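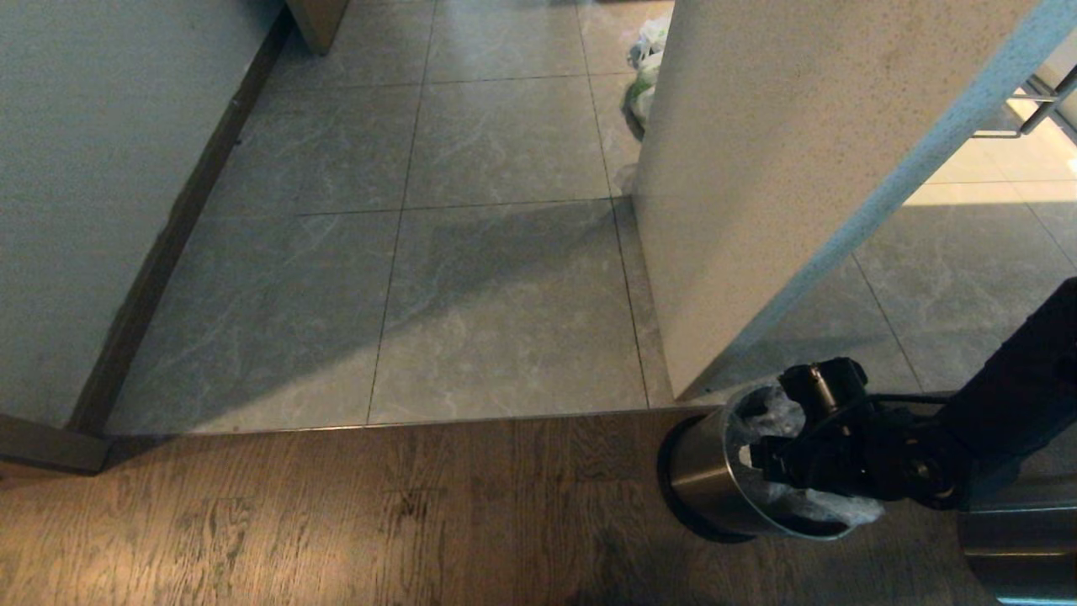
Karla Camacho
Senior Lecturer in Transport Policy and Infrastructure Finance

Transport Policy > Course materials > Unit 8: Deferred maintenance on trunk roads

Last updated: October

Unit 8. Deferred maintenance on trunk roads

8.1 Purpose of the unit

Students should by now be familiar with the annual programme cycle described in Unit 5. The present unit considers what happens when a highway authority has approved a maintenance scheme and then moves it to a later year. It deals with carriageway resurfacing and drainage only. Bridges and other structures are governed by a separate inspection regime and are taken up in the following unit.

8.2 Terms

Deferral: the transfer of an approved scheme to a later programme year, with its scope unchanged.

Descoping: the removal of part of the work from an approved scheme, which otherwise proceeds on its original date.

Holding repair: patching or surface sealing carried out to keep a road in safe use until the main scheme begins. A holding repair is charged to the revenue budget, whereas the scheme itself is normally charged to capital. Students frequently overlook this distinction in written answers.

Backlog: the estimated cost of bringing every section of the network up to the authority's own stated standard. The figure depends heavily on the standard chosen, and two authorities' backlogs should not be compared unless their standards have first been compared.

8.3 Why schemes are deferred

The most common ground is a shortfall in the capital allocation, but it is seldom the only one. A utility company may have given notice that it intends to open the same carriageway. Tender prices may have exceeded the estimate. A diversion route may itself be under repair, so that closing the main road would leave no acceptable alternative for heavy vehicles.

Iordache draws a distinction between deferrals that are planned and those that are forced. A planned deferral is accompanied by a revised condition forecast and a sum set aside for holding repairs. A forced deferral has neither at the time it is made, and the maintenance engineer must usually find the money for patching from within an existing budget.

8.4 Worked case: the Kendier to Timuten road

The case concerns a single-carriageway trunk road linking the towns of Kendier and Timuten. The full length between Kendier roundabout and the river crossing was approved for resurfacing. Before tenders were invited, the authority transferred the southern section to a later programme and retained the northern section, where the drainage had failed.

The officer's report, prepared by Orathai Saengthong, gave 427 as the number of surface defects logged on the southern section at the most recent inspection. It recommended a deferral of 2 years, subject to a speed restriction on the approach to Bellow Junction and to a further inspection each spring. The restriction applied over a length of 200 metres.

Three points in the report deserve attention.

(a) The defect count was given without any grading by depth or position. A shallow defect at the verge and a deep one in the wheel track were each entered once. The count therefore shows how much inspection work had been recorded and is a poor guide to risk.

(b) Holding repairs were costed for the first year only.

(c) The contractor, Cozma, had priced both sections as one job. Dividing them meant that traffic management would be set up twice. The report mentioned this cost in an appendix and did not carry it into the summary table.

8.5 Traffic management and working hours

Night closures are generally preferred on roads of this class. On the northern section the authority also obtained a Sunday closure from 8 p.m., which allowed the drainage trench to be opened across both lanes. Students should read the notice of closure together with the diversion plan and note which bus services were affected.

8.6 Reading

Iordache, Ionuț: chapter on programme slippage, in the course reader.
Pirzada, Shagufta: lecture transcript on condition surveys and their use in budget setting.

8.7 Preparation for the seminar

Seminar groups are led by Sebastian Cozma, who has no connection with the contractor named in 8.4. Each student should bring a one-page note setting out the costs that the authority ought to have placed before members when the southern section was deferred, with the budget from which each would be met. Notes should be typed and should refer to the report by paragraph number. Copies of the report are held at the department office and may not be taken away.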